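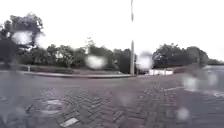
The Felia Film Festival in Mivwood has opened entries for Street Level, a new short film competition for first-time directors. The competition will run alongside the festival's regular program next spring and will end with a public screening at the Yeo Theater. Each film has to be set outdoors, on or beside a street, and has to be finished without the use of a studio or a built set. Entrants do not need a busy downtown or a famous view. A brick road laid in a herringbone pattern, dark with rain and curving off under a gray sky, meets the rule as well as any other location, and films may be shot in all weather.

Entries opened on 21 Dec 2019 through the festival website. The closing date will be posted there in the new year, along with the schedule for the screening. There is no entry fee.

The competition is open to any director age 18 or older who has not had a film shown at a ticketed festival. Student screenings, classroom projects and videos posted online do not count against an entrant. Other members of the cast and crew may have festival credits, as long as the director does not. Co-directed films are accepted if both directors qualify.

Felia received 1,023 short films for its last general program, the most since the festival began. Programmers noticed that a large share of the first films had been shot in apartments and spare bedrooms, often because the directors believed that filming outside would be too expensive or would need equipment they did not own.

"We kept seeing good actors sitting on the same kind of couch," said Boris Karagiannis, director of the Felia Film Festival. "Some of those films were very good and we showed them. But when we called the filmmakers, a lot of them told us they had written the story for outside and then moved it indoors because they thought they would have trouble with the sound or with permission. We wanted to give them a reason to go back out."

Six films will be chosen as finalists. All six will be shown on the main screen at the Yeo Theater, which has 200 seats, and each finalist will take part in a short question and answer session after the screening. Finalists who live outside the Mivwood area will have their travel and lodging paid by the festival.

The winning director will receive use of a camera and lighting package from Ulel Rentals for the making of a second short film, along with editing time at Ulel's post-production rooms in Mivwood. The package includes insurance for the length of the shoot. The second film will be shown at the following year's festival out of competition. The winner keeps all rights to both films.

Ulel Rentals has supplied projection equipment to the festival in the past. Street Level is the first competition it has sponsored. The company will have no part in choosing the finalists or the winner, and entrants are not required to rent or use its equipment.

The competition will be judged in 2 stages. In the first, the festival's own programming team will watch every eligible entry from start to finish and select the finalists. In the second, the winner will be picked by audience ballot on the night of the screening. Ballots will be handed out at the door and collected after the last film. Relatives and friends of the filmmakers are welcome to attend and vote.

"An audience vote has its problems and we know what they are," Karagiannis said. "Somebody will fill two rows with cousins. I still prefer it for this one. These are people who have never watched their work with strangers, and the room is a big part of what they are getting from us."

Rules for entry

Films may be up to 15 minutes long, including credits. They may be fiction, documentary or animation. Animated films must take place on a street, and may be drawn, modeled or made on a computer. Live-action films may include shots taken inside a parked or moving vehicle, on a porch or in a doorway looking out. Interior rooms may not be used.

Films may be in any language. Those not in English need English subtitles at the time of entry. Films without dialogue are accepted.

Any camera may be used, including a phone. The festival will not mark down a film for picture quality. Water on the lens, wind noise and changes in light between shots will not disqualify an entry, but the dialogue should be clear enough to follow in a theater. Entrants who are unsure about their sound can send a one-minute sample to the programming office before they submit and will get written comments back.

Music must be original, in the public domain or licensed for festival screening. Entrants will be asked to list every piece of music used and to confirm that they have permission. In past years the most common reason for a film being withdrawn from Felia's general program after selection was a song that had not been cleared. The festival cannot clear music on an entrant's behalf.

Directors are responsible for getting any permits that apply where they film. In Mivwood, small crews that do not block the sidewalk or stop traffic can generally film without one, but entrants should check with the city clerk's office before shooting. Crews working outside Mivwood should check with their own city or town.

A director may enter one film. Work in progress will be considered if the picture edit is complete, and finalists will have until two weeks before the screening to deliver a finished copy.

Workshops

The festival will hold free workshops at the Yeo Theater for people planning to enter. Topics include recording dialogue outdoors, keeping equipment dry, planning a shoot around available daylight and clearing music. The sessions will be led by members of the programming team and technicians from Ulel Rentals. Attendance is not required for entry. Places will be given in the order that requests come in, and notes from each session will be posted on the festival website for those who cannot attend.

The Yeo's upstairs lobby will be open during workshop hours as a meeting place for people looking for cast or crew. A notice board will be set up there, and a copy of it will be kept online.

Tickets for the Street Level screening will go on sale with the rest of the festival program. Festival pass holders will be admitted without an extra ticket but will need to reserve a seat.

The general short film program remains open to all directors, including those who enter Street Level. A film may be entered in both, but if it is chosen as a Street Level finalist it will be shown in that competition only.

About the Felia Film Festival

The Felia Film Festival is held each spring in Mivwood and shows short and feature films from new and established directors. Its main venue is the Yeo Theater. The festival office is closed for the last week of December, and messages sent during that time will be answered when it reopens.

Press contact

Interview requests for Boris Karagiannis and requests for press passes should be sent to the festival press office through the contact form on the Felia website. Please include the name of your publication and your deadline.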